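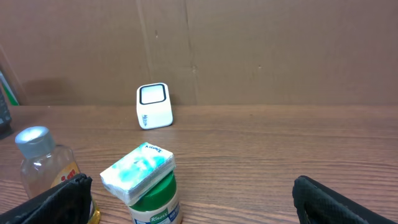 Fig. 4.1 Wood tabletop with cardboard backdrop. Faint seams run down the board.

Unit 4: Corrugated board, moisture and box strength
Instructor: Razia Mengal. Lab sections: Asif Ansari

4.1 Structure
Single-wall board is a fluted medium glued between two flat liners. The flutes normally run vertically in a finished box, so that the stacking load passes along them. A crease or crushed line lowers bending stiffness across that line and should be noted before a sample is cut.

4.2 Edge crush
The edge crush test loads a short strip parallel to the flutes until it fails. Divide peak force by sample length to get force per unit width. Reject any strip that buckles or fails at the clamp.

Worked value: a strip fails at 703 N. Its length is 0.1 m. Edge crush = 703 / 0.1 = 7030 N/m, or 7.03 kN/m.

4.3 Moisture
Paper fibers take up water from the air, and the board softens as they do. Two boards of the same grade can't be compared unless both were conditioned the same way. For this course, hold samples at 22 °C for up to 62 hours and log the humidity at the start and end. The Varnach cabinet drifts when the door is left open; check the dial first.

4.4 Stacking load
The bottom box carries every box above it. If each box weighs 200 N and the stack is six high, the bottom box carries 5 x 200 = 1000 N. Long storage, pallet overhang and damp air all reduce the load a box can hold, so a safety factor is applied to the lab result.

Reading: Nnaji handout, sections 2 and 3.
Problem set 4 is due Friday at the start of lab. Show units on every line.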